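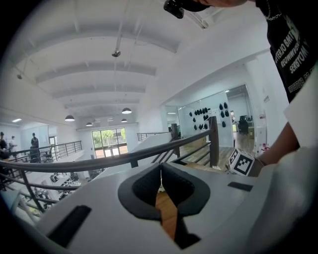

## 4. Recording demonstrations with the hand-held gripper

Follow this section after the calibration in section 3 has passed. It covers one recording session for the Omwood policy, from power-up to upload. The method is the one used in our January comparison, where 2765 of 3326 recorded episodes were kept for training.

### 4.1 Before you start

1. Charge the gripper until the status page shows full.
2. Wipe both jaw pads with a dry cloth. Don't use alcohol – it hardens the surface and changes the grip.
3. Check that the marker cube on the side of the gripper is firmly seated. Push it lightly with one finger. If it moves, go back to step 3.6.
4. Open the Fornovus recorder and enter your operator ID.

**Caution:** Never carry the gripper up or down stairs while recording. Stop the episode first and keep one hand free for the rail.

### 4.2 Mapping the room

The tracker needs a map before it can place the gripper in space. Make a new map for every room, and again if large furniture has been moved.

1. Select **New map**.
2. Hold the gripper at chest height with the jaws open.
3. Walk slowly through the area you plan to use. Turn at each corner and come back to where you started.
4. Keep going until the recorder shows at least 162 keyframes.
5. Select **Close map** and wait for the tone.

**Note:** Railings, beams and window frames give the tracker plenty of edges to work with. Large sheets of glass do not. Near a glass wall, keep part of the solid room in view.

### 4.3 Recording an episode

1. Put the object on its start mark.
2. Press the trigger once. Wait for the short beep.
3. Do the task at a normal pace, with one grasp per episode.
4. Hold still for a second at the end, then press the trigger again.
5. Mark the episode **Keep** or **Drop**. Drop it if the object slipped or if you grasped twice.

Record in blocks of 20, then take a break. In Asanka Mondal's tests, tracking loss went up in longer blocks, mostly from operators swinging the gripper too fast between grasps.

### 4.4 Checking the result

Run `check_session` before you upload. It replays the gripper path against the map and lists any episode with a jump in position.

- **Jump at the start:** the trigger was pressed while the gripper was moving. Drop the episode.
- **Jump in the middle:** usually a covered lens. Clean it and record the episode again.
- **Jumps in every episode:** the map is bad. Repeat 4.2.

Send sessions that fail twice to Nazma Samarakoon with the log file attached. Do not edit the paths by hand.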